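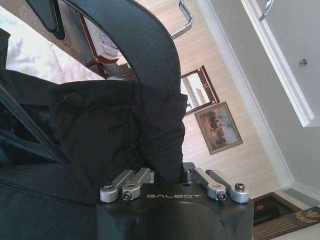
The Presiner is an annual festival of romance films held in the town of Randel. It runs for eight days in February and shows new features, shorts and restored older titles. The main venue is the Zillunance, a former variety theater with 700 seats. The festival is known mostly for its retrospectives, which cover love stories made outside the large studios and often bring back films that have not been in theaters since their first release.

History

The festival grew out of a weekend series at the Zillunance, when the theater was short of bookings in the winter months. The first program was made up of melodramas borrowed from private collections, several of them incomplete. Audiences came from neighboring towns, and the series was repeated the next winter under the name Presiner, taken from the street behind the theater where the projection entrance is located.

For its first few years the event had no competition and gave no prizes. Films were chosen by the theater's staff, and the printed program was a single folded sheet. A short film section was added when the event grew from a weekend to a full week. The eighth day came later, to make room for repeat screenings of the films that had sold out.

The Zillunance closed for one season while its balcony was rebuilt. The festival moved to a school auditorium and a church hall that year and sold far fewer tickets. It returned to the theater the following February.
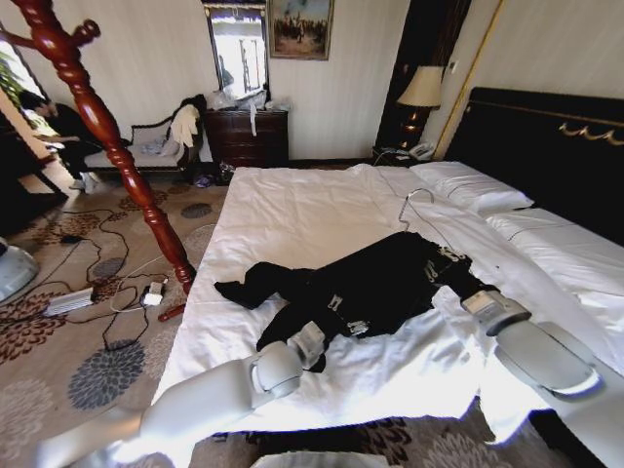
Program

Each edition presents 30 features in three sections. The largest, New Romance, is open to films completed in the previous two years. The second is the retrospective, which is given a different subject each time. Past subjects have included wartime separation, love stories set among musicians, romances between coworkers, and films in which the couple does not stay together. The third section, called Second Reel, is for restorations.

Musicals are accepted. Romantic comedies were left out at first, and the rule against them was dropped after complaints that it kept out films that were only partly comic. Television films are still not eligible, with the exception of older titles that also had a theatrical release.

Short films are shown in groups before the evening features. They do not count toward the total for the three sections and are not listed separately in the ticket brochure.

Šimkus collection

Many of the prints shown in the retrospective come from Šimkus, a film archive and lending library that specializes in melodrama. The collection holds 320 titles, most of them on 35 mm. It includes release prints, a smaller number of camera negatives, and posters and lobby cards for films that are otherwise lost.

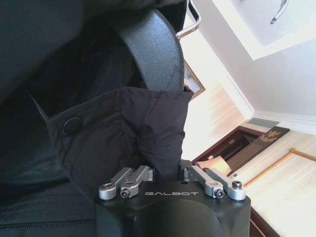

Black gripper body with GALBOT lettering and silver finger links.

Šimkus does not lend a print for more than two screenings in one season. For this reason the festival shows some older titles once only, usually in the afternoon. Color fading is a frequent problem with the prints from the 1960s and 1970s, and the program notes state the condition of each copy. Where a print is too worn to run, a digital copy is shown instead and marked as such.

Awards

The festival gives two prizes. The Randel Prize goes to a feature in New Romance and is decided by a jury of three. The audience prize is decided by paper ballot and may go to a film from any section. It has gone to a restored film twice. Neither prize carries money, although the winner of the Randel Prize is booked for a further week at the Zillunance in the spring.

Reception

Press coverage has generally praised the retrospectives and been cooler toward the new films. Reviewers have described the New Romance section as uneven and have said that it leans on period stories with expensive costumes and thin scripts. The decision to admit romantic comedies was welcomed by most local writers.

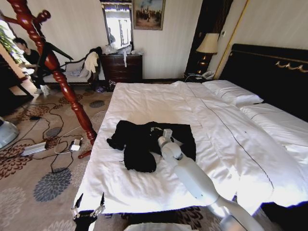
One longtime ticket holder wrote in a letter to the festival that the afternoon screenings were the real reason to make the trip, and that putting the rarest prints on at two o'clock shut out anyone with a job. The letter asked for at least one Šimkus print to be shown in the evening. The festival has since moved the opening title of the retrospective to the first night.

See also

Melodrama
Film preservation
Romance film

This page was last edited on March 12, 2019.

Shared 8 times | 0 comments

We use cookies to remember your reading settings. By continuing to use this site you agree to their use.

Contact us | Terms of use | Back to top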